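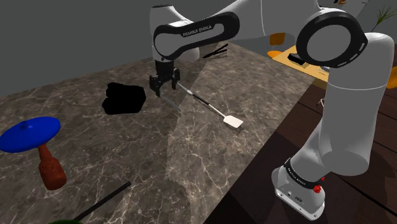
Teaching a Simulated Arm to Pick Up Kitchen Tools by Remote Control
Student project report, Plurine group, February

1. Purpose of the project

Our group wanted to learn how a person can show a task to a robot arm without writing the motion in code. We worked only in simulation. The arm is a Franka model with two parallel fingers, and the task is to grasp a spatula by the handle and lift it from a kitchen counter. A long thin tool is difficult for this gripper, as the handle lies almost flat on the marble and the fingers must come down very close to the surface.

2. Method

The operator moves a hand controller and the simulated gripper follows. One button closes the fingers. For the recording we used Traltalby, a small program written by last year's students, and we changed its scaling so that 1000 steps of the simulator are the limit for one demonstration. If the operator did not finish before this limit, the attempt was deleted.

Other tools, such as a pair of tongs, stay on the counter during the task. We kept them on purpose, so the operator has to choose a path and the learned policy can not simply go to the only object.

3. Data

We recorded 2387 attempts in total and kept 1345 of them. Most of the deleted ones had the same problem: the fingers closed above the handle and took only air. In the second week we added a small pause before closing, and the operators made this mistake less often.

4. Difficulties

Depth was the hardest part for every operator. On a flat screen it is not easy to judge how far the fingertips are from the counter. The shadow of the tool helped a little. We also tried a second view from the side, but two operators said that it made them slower, and we removed it.

The wrist rotation was also a problem. When the spatula lies diagonally, the hand must turn before it goes down. New operators often went down first and turned after, and then the handle was pushed away. We put a reminder about this in the instructions.

5. Next steps

We will train the policy again with the 23 cleanest demonstrations only and compare it with the full set.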